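Equipment Planning Coordinator, Materials Handling
Zutstead Distribution Center

Tutari Logistics invites applications for the position of Equipment Planning Coordinator at its Zutstead site. The position is full time and reports to Saimi Peltonen, Head of Capital Planning.

The Coordinator will prepare the purchasing plan for the second phase of the site's picking automation. The plan covers robot arms, grippers, replacement conveyor chain and plastic crates, together with the spare parts to be held on site. The current budget request lists 1,681 line items, many of them carried over from the first phase, and a revised version is due to the finance office in February.

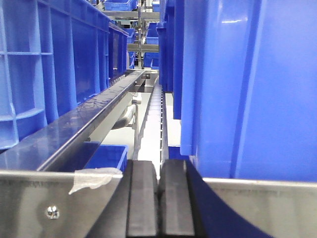 Gripper at the conveyor track between blue crates, Zutstead.

Duties include:
Obtaining and comparing quotations from suppliers, including the present integrator, Andreadis
Maintaining the replacement schedule for gripper pads, guide rails and crates
Estimating service costs over a period of 7 years for each item of major equipment
Walking the picking lines with shift supervisors to confirm what is needed before an order is placed
Entering approved purchases in Jenero, the company's asset register

Applicants should have at least two years of experience in purchasing, production planning or maintenance planning. Experience with conveyor systems or robotic picking is an advantage - training on both will be given to the person appointed. A confident command of spreadsheets is required. The Coordinator may approve single purchases of up to $3,000; larger orders go to the Head of Capital Planning for signature.

The work is divided between the office and the picking floor. Safety shoes are required on the floor and are supplied by the company.

To apply, send a resume and a cover letter of one page to Josué Magalhães, Human Resources, Tutari Logistics, Zutstead. Applicants selected for interview will be asked to comment on a short sample budget, which will be sent to them in advance. Interviews will be held on site and begin at 9:30 a.m.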